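Bench room, white top and gray covering
Last updated: 7th September
2 min read

Carried on from the April notes. The April page has the old layout and should not be used for positions any more.

Purpose: decide whether the white top can stay as it is next to the gray covering, or whether one of them gets changed before the Lastura samples come in. Complaint from Dela was glare when reading labels at the bench. Complaint from Dean was lint.

Glare. The top is bright under the overhead lights at any angle I tried. Lux meter at the center of the top, all lights on: 2914. With the window row off it drops enough to read a glossy label without tilting it. Did not log the second figure, meter went back to Graham. Repeat when it is free. Task lamp was off for both.

Lights in that room are 4000 K throughout, checked against the box lids in the store. No mixed tubes, so the color difference people mention between the two ends of the bench is not from the lamps. Could be the wall.

Lint. Wiped the top with a dry black cloth, corner to corner, then again after an hour with the door shut. Second wipe picked up a few short pale fibers. I can't say they come from the covering. It is gray, and the fibers on the cloth looked lighter, but single fibers off a mixed gray material would. Alfie has kept the cloth in a bag, labeled 192, in the top drawer.

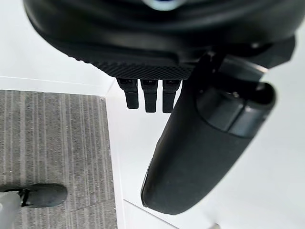
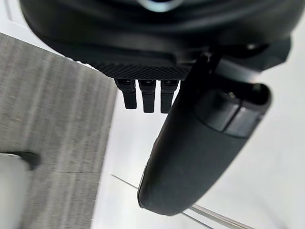 White surface in the first, gray textured surface at left in the second.

The streaks in the gray are in the material. Light and medium gray run together along the fibers. Brushing with the hand changes the shade a little and brushing back restores it, so for the stain check always brush the same way first. I went toward the door.

Stain check: nothing found on the half nearest the window. Other half not done, the Bloxham crates were on it.

Cleaning as agreed with Lalit:
- white top: damp cloth, plain water, then dry cloth. No solvent until Custo reply about the finish.
- gray covering: vacuum only, soft head. No tape rollers. The last one left adhesive.
- vacuum first, wipe second. Last week it was done the other way and the top had to be wiped twice.

Dela asked for a matte sheet over the white top. Tirkureo have one in the right width but it has to be cut on site and the edge lifts if the top is at all damp. Dean would sooner leave the top bare and turn off the window row. I have no objection to either. Trying the lights first, it costs nothing.

Open:
- second lux figure, window row off
- fibers under the scope next to a pulled fiber from the covering (Alfie)
- other half of the stain check once the crates move
- ask Graham whether the meter was zeroed before I had it

Labels for the samples stay on the matte stock for now. The glossy roll is in the cabinet, don't open it.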